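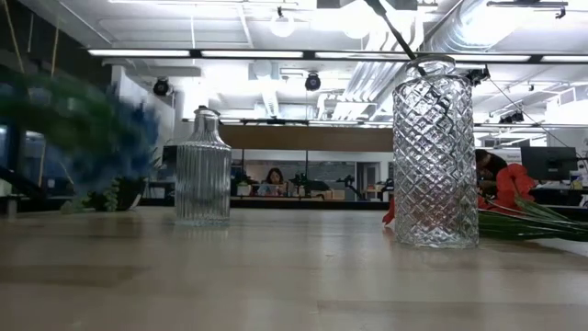 6月号 特集　文＝編集部

透明な器に花を挿す――Belen社ストゥストー拠点、公開日の記録

ガラスは測りにくい。赤外線を投射する方式の深度カメラは、透明な容器の表面で光を返してもらえず、背後の壁や机までの距離を拾う。点群には穴が開き、花瓶の胴があるはずの場所に、一つ奥の机の縁が現れる。マニピュレーションの研究者が長く避けてきた題材であり、展示会の実演でも、対象物はたいてい不透明な箱か缶に置き換えられる。

Belen社がストゥストー(Stustow)の開発拠点で開いた公開日では、その花瓶が作業台に載っていた。課題は単純で、卓上にある花材をアームでつかみ、ガラスの花瓶の口に茎を入れる。社内での課題名はDutlowという。由来を尋ねたが、以前の案件のフォルダ名をそのまま使っているとのことだった。

会場は専用の実験棟を持たない。オフィスの一角に明るい木の天板を据え、奥では社員が通常どおりノートPCに向かっている。天井には直管形の蛍光灯が列をなし、銀色のダクトが露出している。花瓶にとっては条件の悪い部屋である。照明の列が天板にもガラスにも映り込み、背後の机や人の動きが胴を透かして入ってくる。暗幕は使わない方針だという。納入先に暗幕はない、というのが担当者の説明だった。

花瓶は二種類。一つは首の細いずんぐりした瓶で、胴全体に縦の細いリブが走る。もう一つは背の高い円筒形で、表面に菱形の格子が浮き彫りになっている。選定の理由は屈折の出方の違いにある。縦リブは背景を縦方向の筋に引き伸ばすため、輪郭線の検出器が偽の縁を大量に出す。菱形のほうは背景を小さな面に分割し、同じ照明が何か所にも現れる。後ろに赤い花を置けば、花の色がガラスの面に散って映り、色に頼った物体検出は花材の位置を誤る。

Belen社はここで深度をほぼ捨てている。複数方向のカラー画像から花瓶の口縁だけを推定し、楕円として当てはめる。胴の形状は復元しない。挿入に必要なのは口の中心と傾きであり、胴は衝突回避用の粗い円柱で代用すれば足りる、という割り切りである。縁の推定値は挿入の直前に更新される。花材が口の上に来ると花瓶そのものが隠れるため、それ以降は手首の力覚に切り替わる。

把持にはMertensと呼ぶ自社製の二指ハンドを用いる。指先は軟質で、茎を潰さない範囲に把持力を制限してある。力を抑えれば当然、茎は指の間で回る。実演でも、葉の重い束を持ち上げた際に先端側が下がり、挿入姿勢を取り直す動作が何度か見られた。

花材の挙動は花瓶以上に扱いにくい。緑の葉に青い房の混じった造花の束は、アームの加減速に合わせて大きく振れる。束の先端の位置は手先の位置から一意に決まらない。現行の制御は移動後に静止時間を設け、揺れが収まるのを待ってから口縁へ降ろす。待ち時間は安全側に取ってあり、見ている側には長い。揺れを打ち消す軌道の生成も試しているが、束ごとに剛性が異なるため、公開日の構成には入れていなかった。

台に横たえた赤橙色の花は、葉が細長く扇状に広がる。把持点の候補は茎の下部に限られるものの、そこに葉が重なると画像からは茎が見えない。この場合は葉ごとつかむ。見栄えは落ちるが、挿入の成否には影響しないとの判断である。

会場で配られた資料によれば、公開日に先立つ内部評価は143試行。1試行の制限時間は60秒で、超過は失敗に数える。口縁の推定が済んでから挿入を終えるまでの所要時間は、中央値で約55秒とあった。制限に対する余裕は小さい。担当者も、現状の律速は先に述べた静止時間であると認めた。成功率は形状別の内訳が未整理として資料に載っておらず、本稿でも評価は控える。

失敗の分類は4項目に分かれていた。口縁の誤推定、茎の滑り、葉の引っかかり、花瓶の転倒。最後の項目については、茎が内壁に当たったまま押し込む力が上がるのが典型で、力覚のしきい値を下げれば減る。ただし下げすぎると、縁に軽く触れた葉にも反応して動作を中断する。調整は花瓶ごとに手作業で行っており、自動化の予定時期は示されなかった。

質疑では用途に関する質問が多かった。Belen社は生花店への導入を当面の目標にしていない。細口の透明容器への挿入という動作は、理化学容器や包装資材の取り扱いと共通する部分があり、花瓶は入手が容易で模様の種類も多いことから採用したという。水を張った状態での試験は未着手である。水面が加われば屈折の条件が変わり、濡れた茎では摩擦係数も変わる。次の段階の課題として、資料の末尾に一行だけ記載があった。

公開日の終盤、来場者の求めで花瓶の位置を入れ替えた実演が行われた。再較正はせず、そのまま口縁の推定からやり直している。細口の瓶では一度目の挿入が縁に当たって中断し、二度目で入った。

読者コメント

・口縁だけ推定するという発想は理にかなっています。うちの現場では透明トレイで同じ問題が出ており、縁に色テープを貼ってしのいでいます。

・形状別の成功率が出ていないのが残念。リブの瓶と格子の瓶で差があるはずで、そこが一番知りたい。

・静止時間を置く方式は束が重くなると破綻しませんか。減衰の小さい花材だと60秒では収まらない気がします。

・水入りの試験の続報を希望します。

関連記事

・透明物体の深度計測、方式別の得手不得手
・軟質指先の摩耗をどう管理するか
・力覚しきい値の決め方　挿入作業を例に
・オフィス内の実験スペースと照明条件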